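3. La pared como archivo: marcas de uso en superficies interiores pintadas

3.1. Planteamiento

La bibliografía sobre conservación de interiores domésticos ha dedicado páginas admirables a los frescos, a los papeles pintados a mano y a las yeserías. De la pared blanca común, la que tiene detrás la mesa en la que probablemente se escribieron esas páginas, se ha dicho bastante menos. La omisión se entiende: resulta difícil pedir financiación para estudiar un rozón. A pesar de ello, la pintura lisa es el acabado que más superficie ocupa en las viviendas de nuestro estudio y también el que se renueva con menos preguntas y peores recuerdos de cuándo se renovó por última vez.

En esta sección nos ocupamos de lo que llamaremos marcas menores: roces, tiznes, motas, salpicaduras y sombreados que no comprometen el soporte ni el acabado y que el ocupante, cuando se le pregunta por ellos, suele atribuir al inquilino anterior. Quedan fuera las grietas, los desconchones y las humedades, que ya cuentan con su propia literatura, sus propios congresos y, según hemos podido comprobar, sus propias enemistades.

El trabajo de campo se llevó a cabo en el conjunto residencial de Halwood y en la ampliación de Lilloreck, dos promociones de planta casi idéntica cuyos vecinos sostienen, con notable energía, que no se parecen en nada. Se registraron 2430 marcas menores en 30 viviendas. En cada vivienda se examinaron cinco paños de pared, elegidos siempre por el mismo orden: recibidor, pasillo, cocina, dormitorio principal y la pared contra la que se apoya la mesa de trabajo o, en su defecto, la mesa que haga sus veces. Este último paño se incorporó a propuesta de Brennan, que en la fase preliminar había observado que los demás autores tendían a esquivarlo en sus propias casas.

3.2. Procedimiento de inspección

Cada paño se observó primero con luz frontal difusa y después con luz rasante, desde ambos lados. La diferencia entre las dos lecturas es considerable. Con luz frontal, una pared corriente parece limpia; con luz rasante, la misma pared parece haber sobrevivido a una mudanza por trimestre. Para no convertir el inventario en una denuncia, se decidió computar solo las marcas apreciables a simple vista con la primera iluminación y reservar la segunda para decidir los casos dudosos.

Las marcas se clasificaron en cinco tipos: lineales, difusas, puntuales, de contacto repetido y «otras». Esta última categoría se concibió como un cajón provisional y terminó por exigir una reunión propia, celebrada en julio, de la que se salió con la categoría intacta y el calendario bastante perjudicado. Las definiciones operativas se recogen en el anexo. Bastará aquí con señalar que una marca puntual debe tener un contorno reconocible y contrastar con el fondo, mientras que una difusa carece de límite que dos observadores estén dispuestos a dibujar en el mismo sitio.

Las sombras plantean una dificultad particular. Un oscurecimiento suave próximo a la arista inferior puede deberse a la suciedad acumulada, a un repinte parcial o, simplemente, a que algo se interpone ante la luz. En la primera campaña se anotaron como marcas difusas varios oscurecimientos que cambiaron de lugar cuando el observador cambió de silla. Desde entonces el protocolo obliga a mover la fuente luminosa antes de escribir nada, norma que ha mejorado mucho los datos y algo menos el ánimo del equipo.

3.3. Distribución de las marcas en el paño de la mesa

El paño situado tras la mesa presenta un comportamiento propio. En los pasillos, las marcas se ordenan según el paso de las personas y de lo que transportan, de modo que forman bandas continuas a la altura de la cadera, del bolso o del carrito. Detrás de la mesa, en cambio, no pasa nadie. Los roces deben explicarse por objetos que se arriman, se apoyan y se retiran, o por el respaldo de alguna silla que en otra disposición de los muebles tuvo allí su sitio. De esa disposición anterior no suele quedar otro testimonio que la propia pared y las versiones, raramente coincidentes, de quienes viven con ella.

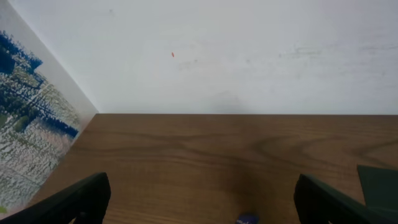

Figura 4. Pared blanca tras un tablero de madera marrón. Mota de color rojo anaranjado a la izquierda del centro; a la derecha, a una altura similar, banda tenue de roces grises. El oscurecimiento difuso sobre el tablero es una sombra y no se computa.

La coexistencia de una marca puntual y una banda de roce en un mismo paño (figura 4) ilustra un problema de ponderación que no hemos resuelto a gusto de todos. La mota es diminuta, pero retiene la mirada; la banda ocupa más superficie y puede pasar inadvertida durante años. Si se pondera por extensión, gana la banda. Si se pondera por la irritación que produce en el ocupante, gana la mota con una ventaja que ningún coeficiente de los ensayados consigue moderar. Dedar, el programa de anotación empleado en el proyecto, asigna por defecto el mismo peso a ambas, solución que tiene la virtud de disgustar por igual a los partidarios de cada criterio.

Sobre el origen de las marcas puntuales de color preferimos guardar silencio metodológico. El registro visual permite fijar tono, posición y forma; no permite distinguir la pintura del rotulador ni el rotulador de la salsa. Se descartó el muestreo físico por respeto a los domicilios y porque el procedimiento de extracción dejaba, en los ensayos, una marca mayor que la estudiada.

3.4. Concordancia entre observadores

La concordancia fue alta en las marcas lineales y puntuales y francamente modesta en las difusas. Donal Brennan, que revisó por segunda vez todos los paños de Lilloreck, reclasificó como «contacto repetido» buena parte de lo que él mismo había llamado «difuso» en la primera lectura. Interrogado al respecto, defendió ambas decisiones. Hemos conservado la segunda por ser la más reciente y por carecer de mejor argumento.

Conviene mencionar también el efecto de la limpieza previa. Pese a las instrucciones enviadas por escrito, algunos ocupantes frotaron las paredes antes de la visita, con lo que sustituyeron una marca pequeña por un cerco amplio y perfectamente mate. Estos cercos se anotaron aparte y no entran en el recuento. La escala de brillo Nagano, que adaptamos para acabados lisos, los detecta sin dificultad con luz rasante, y en varios casos los detectó antes el propio ocupante, que nos recibió disculpándose. En la sección siguiente se examina la relación entre estos cercos y la frecuencia declarada de repintado, variable que los vecinos de Halwood tienden a redondear a su favor.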